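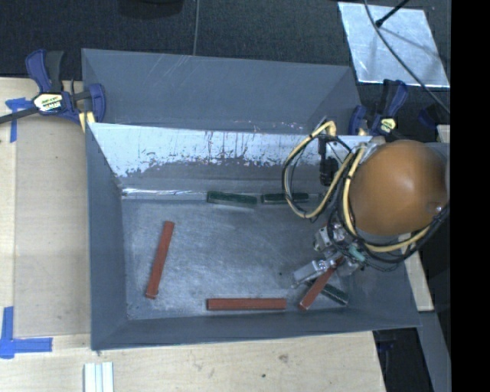 Lok-yiu asked whether the reddish-brown and the green blocks have to go in one bin at all, or could the colors be kept apart from the start. Sotiris: apart is nicer but takes two bins, and the second one is still at Menia. Left open, see item 3.

Search this site Enter keywords Go

Block Store Working Group, minutes
31/01/2023
By Gwenllian Lewis
Print this page | E-mail this page

Present: Bahman Pakzad (chair), Ottó Vida, Lok-yiu Kwok, Sotiris Stamatopoulos, G. Lewis (notes). Started late, door code again.

1. Last minutes
Agreed. One fix, "Yip shelf" should read "Yip shelves", both of them.

2. Gray bin
Floor is scuffed, worn patch on the inside of the far wall. Ottó wants it repainted. Bahman against, paint will only come off on the blocks. Sotiris suggested a liner, Cusell does one cut to size for 60 plus delivery. Lok-yiu worried that blocks will slide more on a liner. Ottó to ask for a sample piece before anybody orders. Not to be painted in the meantime.

3. Colors
Long talk. Options: two bins, or one bin and sort at the end of the day. Gwenllian would rather sort on the tables, easier on the back than reaching over the rim. Bahman fine with that if the tables are clear by closing. Try it for two weeks, green first. Second bin to come back from Menia whenever Sotiris has the van.

4. New blocks
Order 1486 with Stoltix still not confirmed. 24 of each color, same slim shape as now. Lok-yiu has phoned twice, will phone again Thursday. If they cant match the dark green we wait, no light green please, we had that argument in September.

5. Tables
Plywood edges want sanding, Ottó got a splinter. Sotiris has the sander. Sand only, no varnish untill the weather is better and we can open the doors.

6. AOB
Labels on the Yip shelves are peeling. Gwenllian to redo, bigger letters.
Bahman away for 14 days from Monday, Ottó to chair if needed.
Keys: still one missing. Check coat pockets.

Actions
Ottó - liner sample
Lok-yiu - Stoltix
Sotiris - bin, sander
Gwenllian - labels, these minutes

Next meeting same room, date by e-mail once Bahman is back.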